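Keeping the car interior clean: tips from my garage

I bought my car used, with many smells inside. The previous owner had a dog and I think he also was eating in the car every day. Since that time I have collected some methods for seats, mats and glass, and a neighbor, Marcus Achterberg, asked me to write them down. He drives an older Halvorsen wagon with cloth seats, I have leather, so I can speak for both.

Start with the floor mats. Take them out before you vacuum, and shake them outside, far from the open doors. Rubber mats can be washed with dish soap and a brush. Carpet mats I wash the same way but with less water, then I hang them over a fence. They must be fully dry before they return to the car. Even a slightly damp mat will make the glass foggy in the morning, and after a week the smell is worse than before.

For vacuuming, push the seat all the way back, clean the front part of the rail, then push it all the way forward and clean from the back door. The narrow space between seat and console is the hardest. I use an old soft paintbrush to bring the crumbs up and hold the vacuum hose near with the other hand.

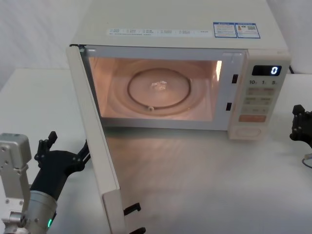

White microwave with the door open.

Cloth seats need patience. Mix a small spoon of laundry soap in warm water, dip a cloth, and squeeze it very well. Wipe the complete seat panel from seam to seam, also when the stain is small, otherwise you will get a ring where the water stopped. Open the windows for the afternoon. In July this goes fast, in winter I prefer not to do it at all.

Leather is more simple. One damp cloth for the dirt, one dry cloth after, and then a thin layer of leather cream. I use the one from Brorkex, but I think any cream without color will do. Leave it for 60 minutes before you sit down. Don't put cream on the steering wheel, it becomes slippery and this is dangerous. 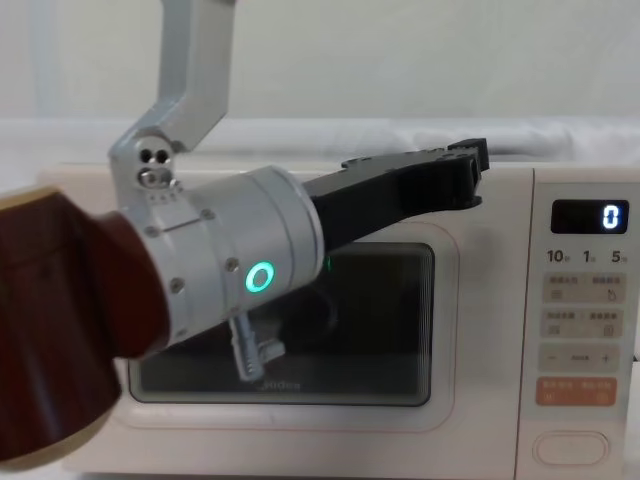 How often should I clean leather seats?
Every two months is enough for a car you drive daily. If children ride in the back, wipe those seats more often, and keep the cream for every second time.

For smell, put baking soda on the carpet in the evening and vacuum it in the morning. Leave it 9 hours if you can. Check also the cabin filter, which in many cars sits behind the glove box. Mine was black and full of leaves. The manual tells you how to open the cover, and the new filter must go in with the arrow in the same direction as the old one.

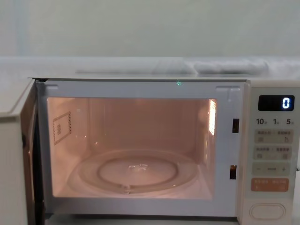

Microwave oven, door open and cavity lit.

The inside of the windshield I clean last. Use one cloth with a little glass cleaner and a second cloth which is dry, and go up and down on the inside, left and right on the outside. Then if you see a line, you know on which side it is. Spray the cleaner on the cloth and keep it away from the dashboard screen.

Comments (3)

Eifion Edwards
The paintbrush also works very well for the air vents. Mine cost almost nothing and I've had it for years.

gikau36
Did the baking soda on Tuesday, smell is half gone. Will repeat it this weekend.

Marcus Achterberg
Thank you for writing it! I got the ring on my back seat exactly as you said. Washed the whole panel again and now it is fine.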